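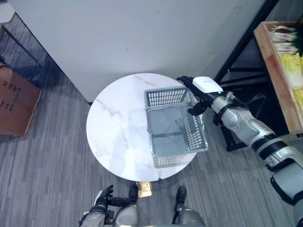

Gray shopping basket on the round table, Room 300.

Call for participants: shopping and packing sessions at Akaston

Akaston is looking for adults to take part in a set of sessions on how people choose vegetables from a store display, put them in a basket and set them out again afterward. We have 14 places to fill. You do not need any store experience. If you buy your own groceries, even once in a while, you know enough.

The sessions are part of the Gulix project, which looks at the layout of small produce sections. We want to know which bins people go to first, how they arrange a mixed basket, and what they do with things that are an awkward shape. Long beans and leafy tops are harder to pack than potatoes, and people have very different ways of dealing with them.

All the vegetables are artificial. They will not bruise, and you cannot do them any harm by packing them badly. Some are smooth and glossy and slide around more than the real thing would. Please handle them the way you would in a store. 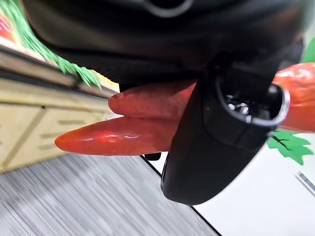
What you will do

Each participant comes in once. We start with a short form and a look at the room. After that you will be given a shopping list and a basket and asked to fill the list from the display. Lists are short at first and get longer. A typical early list might be tomatoes, a cucumber and a bell pepper. The later ones ask for several kinds of vegetable at once and leave it to you what goes in first.

When a list is done you carry the basket to the table, take everything out, and tell us in a few words why you packed it the way you did. Then the items go back to their bins. Putting them back is part of the session and we are just as interested in it as in the shopping. Please don't rush it.

The display is a row of wooden bins on a low cabinet. Some bins hold one vegetable and some are split front and back between two, with carrots in front of cucumbers, for instance, and tomatoes in front of sweet potatoes.

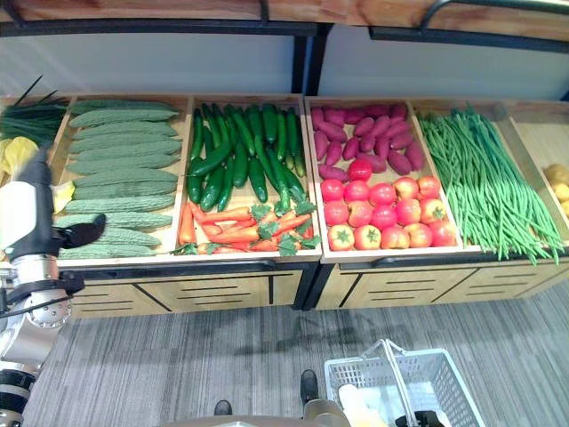 We ask that you keep to that layout when you return things, unless the list says otherwise. On the last list you may put the items back wherever you think they should go. Past participants have had strong opinions on this – one moved the bitter melons three times before she was happy with them.

There are baskets of more than one kind. You will use at least two of them, and at the end we will ask which you liked better and why. The clear ones let you see what is at the bottom, and some people pack differently when they can see it.
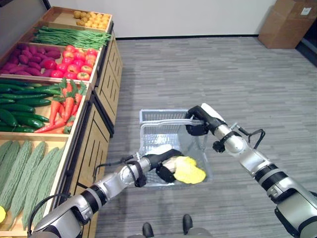
You may set a basket on the floor, hold it on your arm or rest it on the table while you fill it. Whatever you normally do is fine. The floor is carpeted, so wear any shoes you like.

Who can take part

You must be 18 or older and able to read a short list in English. You should be comfortable standing for most of the session and bending to reach a basket on the floor. A chair can be brought in if you want to sit between lists. If you need larger print, say so when you write and we will have it ready. People who took part in the earlier Salgado sessions cannot take part again, as the display is the same.

Payment

Participants are paid $34 for the session, by check or gift card, on the day. If you decide to stop partway through you will still be paid in full. We cannot cover parking.

Where and when

Akaston, Room 300, 2525 Buneck Avenue. Use the side door and take the elevator or the stairs to the third floor. Sessions run through March, in the mornings and early evenings.

How to sign up

Write to Jaime Meireles at the Akaston front office. Give your name, a phone number and the times of day that suit you. You will get a reply with a session time and a copy of the consent form to read beforehand. Please bring the form with you, signed or unsigned. Questions about the form can be answered when you arrive.

Posted December 9, 2023. Places are given in the order that replies come in.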